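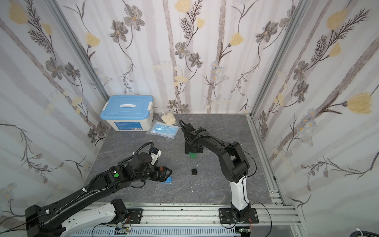 Lamthorpe, July. Grey and lavender flowers on three sides.

About us

Small Dutch school, evenings mostly. Adults only, beginners up to people who've been married to a Fleming for years and still can't follow Christmas dinner. We teach the Dutch you hear in Belgium as well as the Dutch you hear in the Netherlands. Tell us which one you need when you sign up, or tell us you don't mind.

Started by Ilse Declercq with one class on Monday evenings and a borrowed whiteboard. Ilse is from near Kortrijk, came over for a job in textiles, stayed. The first class had a lorry driver in it, two sisters learning it for their gran and a man who had signed up for German. He stuck with us and passed level two.

Groups are never bigger than 8. We've been asked many times to go up to ten and the answer's still no. You need to talk, out loud, every week, and in a group of ten the quiet ones get away with it.

How we teach

Talking first, spelling later. Grammar when you trip over it. No textbook for level one, we use our own sheets plus the word cards (there are 4000 of them now, in shoeboxes, sorted by Bram, please don't unsort them). Homework is short. Do it on the bus if you like, we can tell but we don't mind. 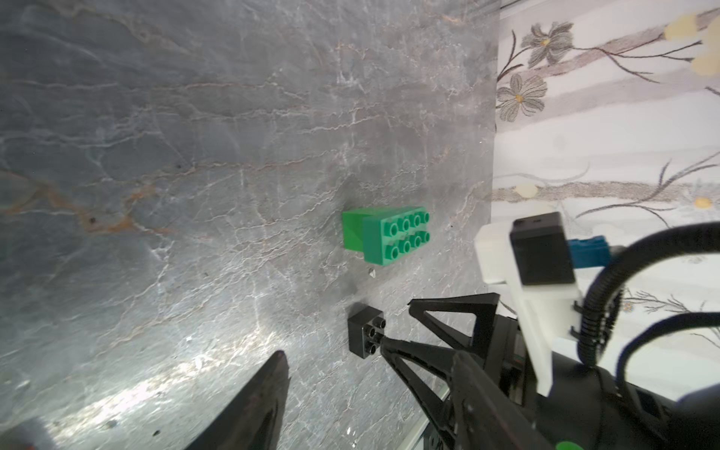

Long words frighten people more than anything else in Dutch. They shouldn't. Almost all of them are short words shoved up against each other with no gap, and once you can find the join you can read them. Think of the two green toy bricks pressed together there, the big one and the smaller sloped one, still plainly two bricks. Huis, sleutel, huissleutel. House, key, house key. Look at the end of the word first as that tells you what kind of thing it is, and it tells you de or het as well. Brandweerwagen looks awful, but it ends in wagen so it's some sort of vehicle, and you're most of the way to fire engine already. We do this from week two. By week six people are making up their own and some of them even exist.

Who's who

Ilse Declercq. Head of school, levels three and four, the reading group. Answers the phone when she can.

Wim De Smet. Level one. From Ghent. Will correct your g until you get it or he gives up, so far he hasnt given up.

Marloes Van Beek. Level two and the Saturday catch-up. From Zwolle, so you'll hear the difference after a term with Wim. Good for the ears.

Bram Jansen. Word cards, sheets, timetable, printing. Teaches the exam class in spring.

Teun Verschueren. One-to-one lessons, mainly people moving for work. Daytimes possible with Teun, nobody else.
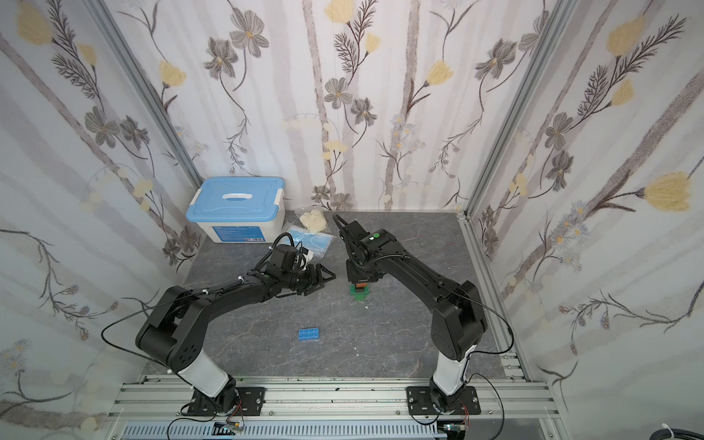 Exams and certificates

You don't have to take one. Around half our lot never do. If you need a certificate for work or study, come and talk to Bram before October, as the spring class fills up and he wants to hear you speak before he says yes. We prepare you for it, we don't run the exam itself and we can't get you a different date.

We also give our own end-of-level certificate. Nice paper, signed. No offical use whatsoever.

Fees and money off

Paid by the term, up front or in two halves. Money off if you're out of work, a full-time student or coming back for another level. Sheets included. Coffee included. Miss a week and you can sit in on the other group at your level, just email first so there's a chair.

No refunds after week three unless you're ill or moving away. We're a small outfit and the rooms need paying for either way.

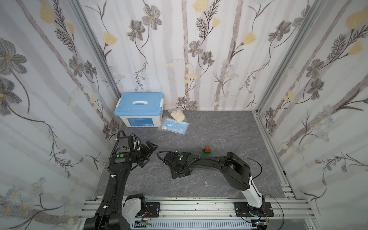 Level four has a waiting list at the moment, the other levels don't. If you're not sure where you belong, come to a try-out evening, sit down with Marloes for ten minutes and she'll place you. People nearly always guess too low. You can change group in the first two weeks, no forms.

The reading group is open to anybody from level three up, former students too. One short book a term, comics are allowed. Bring your own copy.

Getting in touch

Email is best. Phone goes to the machine during lessons and Ilse listens to it after, in Dutch or English, either's fine. Letters to the school in Lamthorpe do get to us, just slowly.

Page last changed Wednesday, July 11, 2018. Autumn times to follow when Bram's done them.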